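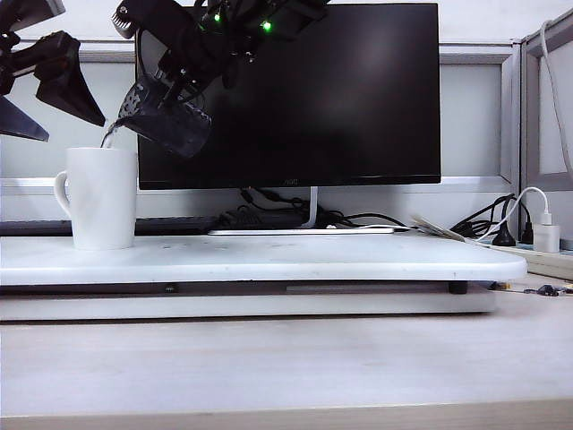

Mandagi Overnight Lip Balm, the small pot

My lips are dry the whole year, but in January they become really bad, with small cracks in the corners. I have tried many sticks and most of them feel nice for ten minutes and then I need to put more. My colleague Bjartur Vigfúsdóttir uses the Mandagi balm every night and she let me try a little from her pot, with a clean cotton swab. The next day I ordered my own.

The texture is thick, almost like cold honey, and you must warm it with the finger before it will spread. I did not like this at first. Now I take a very small amount, wait a few seconds, and it goes on evenly. The smell is light vanilla and it disappears quickly. There is no taste, and for me that is important, as I always lick my lips when I read.

I have used it for five weeks. The cracks closed in the first week and did not come back, even after two windy days at the coast in Tremden. In the morning there is still a thin layer left, so my lipstick slides a bit if I don't wipe it first. My matte one from Gukbridge looks smoother on top, but it needs blotting.

What I like less is the pot. The lid has a very short thread and it opened inside my bag on a Thursday, on top of my notebook. I would be happy to pay more for a tube. Also, the list of ingredients is printed only on the carton, so don't throw it away if you have allergies. It contains lanolin, and my sister cannot use it for this reason.

The shop page shows 87 reviews and many people complain that the pot is small. Mine is still more than half full.

I give it four stars from five. I will buy it again before next winter, and I will keep it at home beside the bed.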